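스쿨존 안전벨트·창문 안전 캠페인 중간보고
수신: Hellow 기금 사업관리 담당
제출: Stomisus 교통안전 사업팀
보고 기간: 3월~7월

지난 보고서에서 "순조롭게 준비 중"이라고 썼습니다. 담당자께서 그 문장 옆에 물음표를 달아 돌려보내셨기에 이번에는 준비가 아니라 한 일 위주로 적습니다. 안 된 일도 적습니다. 분량은 안 된 일 쪽이 조금 더 많습니다.

1. 사업 개요

통학 차량과 학부모 승용차에서 뒷좌석 아이들이 안전벨트를 풀고 창밖으로 몸을 내미는 일을 줄이는 것이 목적입니다. 대상은 초등학교 2곳의 등하교 시간대 차량이고, 방법은 관찰 조사, 안내문 배포, 운전자 면담입니다. 원래 계획서에는 "지역사회 인식의 근본적 전환"이라는 표현도 있었는데, 다섯 달 해 보니 우선 교문 앞 이중주차부터 전환되어야 관찰 조사원이 설 자리가 생긴다는 것을 알게 되었습니다.

2. 관찰 조사

교문 앞에서 오전 8시부터 차량 1051대를 관찰했습니다. 조사표는 Bramico의 양식을 구매해 썼습니다. 항목이 많고 글씨가 작습니다. 차가 교문 앞에 머무는 시간보다 표의 첫 줄을 읽는 시간이 길어서, 3월 말부터는 운전석, 조수석, 뒷좌석 벨트와 창문 상태만 기록하는 것으로 줄였습니다. 줄인 양식은 팀에서 직접 만들었고 비용은 들지 않았습니다. Bramico 양식 구매비는 이미 집행되었으므로 정산서에 그대로 남아 있습니다.

앞좌석 착용은 양호합니다. 뒷좌석은 그렇지 않습니다. 특히 교문이 보이기 시작하는 지점에서 아이들이 벨트를 먼저 풉니다. 면담한 운전자들은 대체로 "다 왔으니까"라고 답했습니다. 창문은 날이 더워진 5월 이후 열린 차가 눈에 띄게 늘었고, 손이나 머리를 내민 경우도 함께 늘었습니다. 학년별 구분은 하지 못했습니다. 조사원이 달리는 차에 학년을 물을 방법을 찾지 못했습니다. 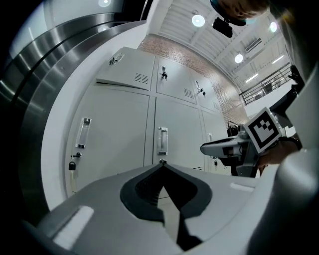 조사 시간은 당초 하루 90분으로 잡았으나 실제로 의미 있는 시간은 등교 종이 울리기 직전에 몰려 있습니다. 나머지 시간에는 같은 택배 차량이 여러 번 지나갑니다. 하반기에는 아침 조사를 짧게 하고 남는 시간을 하교 조사로 돌리려 합니다. 학원 차량은 거의 하교 시간에만 움직이므로, 지금 자료로는 학원 차량에 대해 드릴 말씀이 별로 없습니다.

3. 안내문 배포

안내문 600부를 인쇄해 4월에 전량 배포했습니다. 배포는 사업계획서상 가장 쉬운 항목이었고 실제로도 그랬습니다. 읽혔는지는 별개의 문제입니다. 비 오는 날 한 학부모께서 안내문으로 머리를 가리고 뛰어가시는 모습을 보았고, 이를 "활용 사례"로 분류할지 팀 내에서 잠시 논의했으나 분류하지 않기로 했습니다.

초안 문구는 "창밖으로 신체를 노출하는 행위의 위험성에 관하여"였습니다. 학교 측 의견을 받아 "차 안에서는 머리도 손도 차 안에"로 바꾸었습니다. 삽화는 Czerwiński 디자인실에 맡겼습니다. 첫 시안에서 아이가 너무 즐거워 보인다는 의견이 있어 한 차례 수정했고, 수정본에서는 아이 대신 강아지가 즐거워 보입니다. 일정상 그대로 인쇄했습니다.

4. 운전자 면담

통학 차량 기사분들과의 면담은 6월에 시작했습니다. 기대보다 솔직한 이야기를 들었습니다. 운전 중에 뒤를 돌아볼 수 없고, 동승 보호자가 없는 날에는 창문 잠금 버튼이 유일한 동료라는 말씀이 있었습니다. 다만 냉방이 시원찮은 차량은 창문을 잠그면 바로 항의가 들어온다고 합니다. 저희 사업비에는 에어컨 수리 항목이 없습니다.
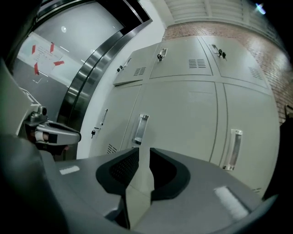
읽는 시간 4분

학부모 면담은 목표에 미치지 못했습니다. 교문 앞에서 말을 걸면 대부분 주차 단속으로 알고 출발하십니다. 덕분에 이중주차가 줄어드는 부수 효과가 있었으나 사업 성과로 주장하지는 않겠습니다. 7월부터는 조끼를 벗고 학교 설명회 시간에 맞춰 면담하고 있으며, 이쪽이 훨씬 낫습니다.

5. 예산

인쇄비와 조사원 활동비는 계획대로 집행했습니다. 회의비가 남았습니다. 회의를 덜 한 것은 아니고 서서 했기 때문입니다. 남은 금액은 하교 조사 활동비로 돌릴 수 있도록 변경 승인을 요청드립니다. 신청서는 별도로 제출했습니다.

6. 하반기 계획

9월에 같은 자리에서 같은 줄인 양식으로 다시 조사합니다. 안내문 배포 전과 후를 비교해 달라고 하셨는데, 3월 초 자료는 긴 양식이라 빈칸이 많습니다. 비교 가능한 기간만 따로 표시해 드리겠습니다. 학원 차량 면담은 10월에 시작하며, 강아지 삽화는 재인쇄 때 벨트를 매어 줄 예정입니다.

댓글

통학맘: 저 안내문 받았어요. 애가 강아지만 오려서 냉장고에 붙여 놨네요. 글씨 부분은 없어졌습니다.

노란버스: 에어컨 얘기 써 주셔서 감사합니다. 창문 잠그면 진짜 뒤에서 난리 납니다.

지나가던학부모: 조끼 입은 분들 단속 아니었어요?? 두 달을 한 블록 돌아서 갔는데...

답글(사업팀): 단속 아닙니다. 그래도 한 블록 돌아가신 것은 감사드립니다.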